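Ustier Opens Its November Coat and Blanket Drive with a Goal of 3,000 Items

VENTURA – Ustier, the family-run chain of neighborhood laundries, is opening its doors once again this November for the coat and blanket drive that so many of our customers have been asking after since the end of summer. All 12 of our shops will be taking in clean or not-so-clean winter things from 7 a.m. until closing, and we will wash, dry and mend every piece before it goes out to families across the county.

"Last year a lady brought in her late husband's parka with a note in the pocket wishing the next person a warm winter, and I still think about it," said Feven Gidey, who started the drive at the Raller Street shop. "We'd love to see her again, and all of her neighbors too."
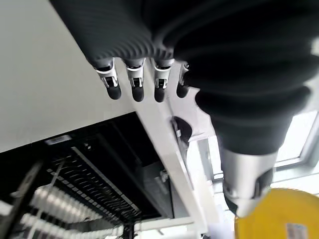

Coats in any size are welcome, and so are scarves, hats and wool blankets, though children's sizes always go fastest and we never seem to have enough. Please check the pockets! Anyone dropping off three pieces or more will get a free wash, good through the end of winter.

Schools and churches with larger loads can ask for a pickup by calling Azadeh Zamani at the Raller Street shop.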